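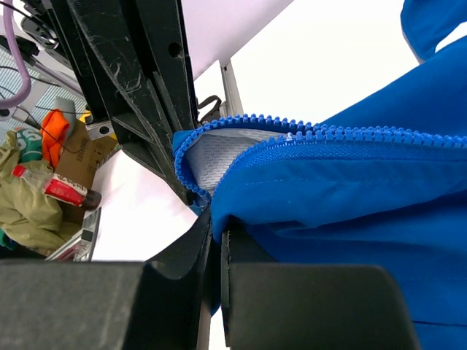

Clisura, 12/09/2018

So the council vote is over and I'm still buzzing! Our list took 3 seats out of 17, and two years ago we couldn't fill a kitchen table. I keep reading the result out loud to myself.

What got me most was the last meeting before polling. 115 people in the old school hall, on a weeknight, arguing about bus routes and rent like it mattered – and it does matter! Magdolna Szabó spoke for ten minutes with no notes and had the back rows on their feet.

Now comes the part I've been looking forward to: reading. The big parties here have been trading the same offices for decades, and I want to know how the left in this town lost the unions in the first place. Nuno Barros has lent me his boxes of old pamphlets (thank you, Nuno!) and I'm starting with the dock strike papers tonight. More on those soon.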